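June 2020

Up at five again. Not on purpose. Birds, then the truck that backs into the lot behind Kelemen every morning and beeps like it wants company. Gave up, made coffee, sat on the back step in my coat. Cold for this time of year. The sourdough has died, I think. Gray water on top and a smell like nail polish. Fed it anyway.

Writing this fast, before the bread people open, so excuse the hand.

The plan for today was the garden and only the garden. Tomatoes have to go in. They have been on the windowsill so long they lean like commuters. Leggy, pale, one with a yellow leaf I keep pulling off and it keeps making another. The bed by the fence is where they're going, the one that used to be lawn. I say lawn. Dandelions and a bald patch.

Dug for an hour. Soil here is terrible, all clay and bits of old plate. Found a blue piece with half a flower on it, and a marble, and what I'm pretty sure is the handle of a teacup. The house is 1907 and I don't think anyone ever threw anything away properly, they just walked to the back and dropped it. Put the nice bits on the ledge. The ledge is getting full.

Back hurts. Left side, same as February.

Read half the no-dig chapter over lunch (cheese, the end of the crackers, a pickle). The idea is you stop digging altogether. Would have been good to read that before the hour of digging. You lay cardboard straight on the grass, overlapping, wet it, pile compost on top, and the worms do the rest. The grass dies in the dark. Tape has to come off, and labels, and any of the shiny printed stuff. Plain brown only. The woman in the book has a bed she hasn't put a fork in for years and she is smug about it, and I'd be too.

So, cardboard. Plenty of that, everything has come in boxes since spring.
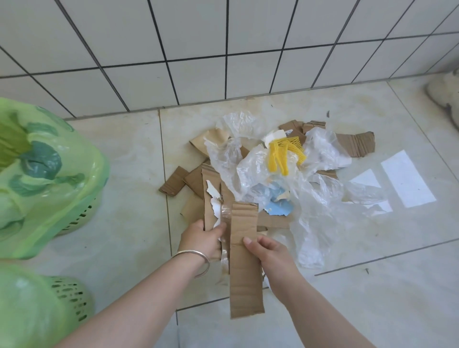 Afternoon

Tape is the whole job. Comes up taking the paper with it, or splits down the middle so you get a ribbon one inch wide and then nothing, start again with a thumbnail. Soaking helps. Left the worst bits in a bucket and it slid right off after, a bit slimy. Should soak all of it next time. Write that on the inside of the book.

Laid the first row along the fence. Wind got under it immediately. Chased a big flap halfway to the gate. Bricks on the corners, then more bricks, then the dead planter and the watering can. Looks like somebody is moving out. Hosed it until it stopped lifting. Wet cardboard has a smell I like, school craft cupboard.

Ran out before the end of the bed, of course. Short by the lenght of a door. Wrote to the street list asking for boxes, plain, no tape if poss. Two answers within the hour, one of them offering a kitten.

Compost is the other thing. Called Plunbridge and they're doing curbside only, you stand by your car and somebody in a mask puts it in the trunk. I don't have a car. They deliver over a certain amount and I am not over a certain amount. Asked whether I could be over it if I split an order with next door and she said she'd have to check and then I was on hold for so long that I washed all the dishes. Yes, is the answer. 10 bags, order number 602, coming "end of the week or start of next." Wrote it on the calendar in pencil across all of it.

Then Etance rang about the water bill, so that was my good mood. They say the meter reads 2793 and I say I can't read it, it's under the lid with the spiders. They want me to go look. I said I would go look. I have not gone to look.

Evening

Rained at four. Hard, ten minutes, the kind that bounces. Stood at the back door and watched it come down on the cardboard and felt very clever, as if I'd arranged it. All that hosing. The corners held. One brick slid off but the sheet stayed put.

Went out after in the big boots. Everything dripping and that green light you get. A slug already on the new bed, right in the middle, crossing it like a parking lot. Relocated it to the hedge. It'll be back by breakfast, they know the way. Found one worm where I'd lifted an edge to check, which you're not supposed to do, you're supposed to leave it alone. I lifted it twice more.

Tomatoes stay in one more night. Not planting into wet clay with a sore back and no compost. Had them outside for two hours on the step to toughen up and brought them in when the wind got going. The yellow-leaf one looks no worse. Tied it to a chopstick.

Can't decide what else goes in there. Squash, says the book, squash love it the first year, you cut a hole through the card and drop them in with a scoop of compost. But squash take over, I remember that from the old place, one plant and it was in the phlox and over the wall and I was leaving zucchini on doorsteps until September. Beans up the fence maybe. Beans are polite. Need string and canes, there might be canes in the cellar behind the paint.

Supper was rice and the last egg. List for tomorrow: eggs, string, yeast if anyone has it (no one has it), batteries for the flashlight so I can do the meter. The Jistance catalog came and I read it in the bath, all the bulbs, got the pages wet. It's too early to be thinking about bulbs. Circled some anyway. White ones for under the pear, and a striped tulip that costs far too much and will be eaten by squirrels. Last fall they had every crocus out inside a week, little holes all over, very neat work.

Hands are wrecked. Clay in every crack and a split by the thumbnail from the tape. Put the good cream on and now I can't hold the pen right, hence this. Scrubbed twice and still brown round the edges.

Sourdough has one bubble. Definately one. Moved it next to the boiler.

Bed now, nine-thirty, still light out. Window open a crack so I can hear if the wind starts up again, though what I'd do about it in my pajamas I don't know. More bricks.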